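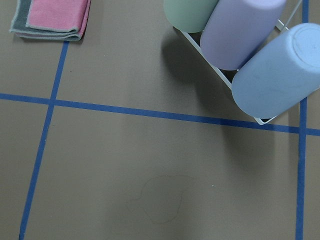 3.2 Floor layout and household storage

Figure 2. Floor marked out with blue tape, with a folded towel and a wire rack holding three pastel-coloured containers.

Households in the Burari sample were asked how they divided the floor of their main room between sleeping, cooking and storage. In most one-room homes the floor is the largest working surface, and the way it is shared changes over the day. Bedding is rolled up in the morning and the same area is then used for preparing food, for schoolwork and, in several homes, for paid sewing. Figure 2 shows a floor divided into sections with blue tape.

Respondents were first asked to name the parts of the room in their own words. Few of them used terms that matched the categories in the earlier Peltura survey. "Kitchen" was often used for a corner with a stove and a shelf, and in other homes for the whole room between five and seven in the evening. We therefore recorded the activity and the time of day, and left the name of the space as a separate entry.

Small items caused the most difficulty. Towels, jars and cleaning goods were moved several times a day, and the place where they were found during a visit was often different from the place the respondent gave as their usual one. Where the two differed, both were entered. The Simões scale, which scores a home by the share of goods kept off the floor, allows only one place for each item. Scores were worked out from the usual place, so that our results can be set beside those of other studies which use the scale.

Of the 50 households, 20 kept all their dry food above floor level. The rest used floor storage for at least part of it, mainly rice and flour bought in large sacks. Respondents who used floor storage gave the weight of the sacks as the main reason, followed by a lack of wall fixings. Landlords in rented homes did not always allow shelves to be put up.

Damp was mentioned more often in the January visits than in the later ones. Several respondents had raised their sacks on bricks or boards during the colder months. The Fevura form has no entry for this, and raised sacks were counted as floor storage throughout. The effect of this choice on the scores is considered in Section 5.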